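The Plarmont Road Shop

Raed Hijazi bought his uncle's shoe repair shop for 2,000 dollars and the promise that he would keep the sign. The sign said Skindside. It had been there longer than the bakery next door and no one in the family could say where the word came from. His uncle said it was the name of a leather supplier. His mother said it was a spelling mistake that had cost too much to fix.

The shop sat halfway down Plarmont Road, between the bakery and a place that sold pool chemicals. It had a counter, a stitching machine, a bench grinder and a wall of paper tickets on nails. Some of the tickets had gone brown. Under each nail was a shelf, and on the shelves were the shoes people had never come back for.

"You keep them a year," his uncle told him. "Then you give them to the church."

"Did you give them to the church?"

"No," his uncle said.

Raed spent his first week learning the grinder and his second learning the till. In the third he started on the shelves. He rang the numbers on the tickets. Most had been disconnected. One woman said her husband had passed away and asked what colour the shoes were. When he told her brown, she said she would think about it.

Ticket 189 was a pair of tan walking boots, resoled and polished, with new laces still tied together. The name on it was K. Bitar. The phone number was one digit short.

He knew there was a Bitar in Ospina Street, because the bakery delivered there. He asked the baker, who said yes, Karim Bitar, an old bloke, two white rolls and a sesame loaf, and he didn't come to the door any more so you left it on the chair.

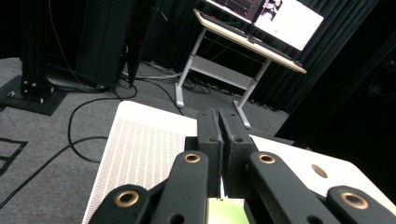
Raed put the boots in a bag and walked over after closing. The house was low and had a lemon tree at the front that needed cutting back. The chair was on the porch with a folded tea towel on it. He knocked, waited, and knocked again.

The man who opened the door was tall and wore slippers. He looked at the bag and then at Raed.

"I already paid the bakery," he said.

"I'm from the shoe shop. I've got your boots."

Karim Bitar took the bag and looked inside for a while. Then he went back down the hall, leaving the door open, and Raed decided this meant he should follow. They sat in the kitchen. Karim took the boots out and stood them on a sheet of newspaper.

"I bought these to walk the Flokitov track," he said. "You know it?"

Raed said he had driven past the turn-off.

"My brother and I were going to do it. All 250 kilometres. He had the maps. I had the soles done because he said the old ones wouldn't last." He turned one boot over and pressed the heel with his thumb. "Your father did a good job."

"My uncle."

"He did a good job. What do I owe you?"

Raed looked at the ticket. The price had been written in pencil and had rubbed off. He said it looked like it was already paid.

"It wasn't," Karim said. He got up and found his wallet in a drawer with the batteries and string. He put two twenties on the table and kept his hand on them until Raed picked them up.

He didn't say what had happened with the brother, and Raed didn't ask. They talked about the lemon tree instead. Karim said it had been cut wrong once and had never got over it. Raed said he had a pruning saw at home that he could bring. Karim said any time in August was fine, before the new growth.

At the door Karim stopped him.

"Are they too stiff to wear now, do you think? After sitting?"

"Wear them around the house first. An hour or so. If they pinch, bring them in and I'll put them on the stretcher."

"I can't get down there very well."

"Then leave them on the chair," Raed said.

He went back to the shop, though it was late, and turned the light on over the counter. He took ticket 189 off its nail, wrote 11/08/2021 on it, and then the word collected, the way his uncle had done on all the others. The drawer for finished tickets was full, so he pushed them down with the flat of his hand until it shut.

Then he took down the next one. It was for a pair of black court shoes, left heel only, and the number had all its digits. He put it beside the phone for the morning.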